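Monday, late

What a day! I'm still wide awake so I may as well get it down while it's fresh. First proper shift on the news desk at Siltham, and of course it was the day the warehouse fire broke out on the Allex estate.

The call came in just after six in the morning. Vignesh Poduval had the early desk and rang me before I'd even found my shoes - "get down to Allex, the big unit at the back, and wear something you don't mind ruining." So off I went on the bike with half a banana in my pocket. You could smell it from the canal bridge. By the time I reached the cordon there were engines all the way along the service road and a huge brown smear of smoke leaning over towards the school.

I'd been dreading the talking-to-strangers part for weeks and it was brilliant. People want to tell you things! A woman in a dressing gown from the flats opposite had been up since four with her baby and had seen the glow behind the roof before any alarm went. She'd rung it in herself. She spelt her name out for me twice and asked if her mum in Bragança would be able to read it online. I said yes, absolutely, and then had to check with Vignesh that I was allowed to promise that.

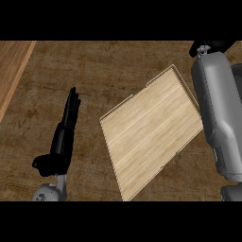 The fire officer gave us a briefing at nine by the Closisel gates. I got nearly all of it in my terrible shorthand. Everybody out safely from the night shift, one man taken to hospital with smoke in his lungs and sitting up talking by lunchtime. 472 homes told to keep their windows shut. 2133 without power for most of the morning, and the primary school closed, to loud cheers from a gang of boys on scooters. No cause yet. I asked about the cause and he gave me a very patient look, but Vignesh says always ask, so I asked again at noon and got the same look.

Then the writing. I filed my first version from the wall outside the bakery with my thumbs going numb - 497 words, and Vignesh cut the first three sentences straight off. He was completely right. I'd started with the smoke and the sunrise and all that, and the man in hospital didn't turn up until halfway down. "Who's hurt, who's out, what do they do about their windows." I've written that on the inside cover of my notebook.

We updated it five times. I had the power company's number wrong in the second version for all of four minutes (sick with horror, fixed it, told Vignesh, he just nodded). By teatime the road was open one way and the engines were thinning out, and my name was on the front of the site. Mum has sent the link to every single person she knows.

My coat is hanging out of the bathroom window and still stinks. Back on at seven tomorrow, and I've got to ring the hospital first thing, then find the woman from the flats again, as she said her neighbour filmed it. Must buy a second pen. Must eat an actual breakfast.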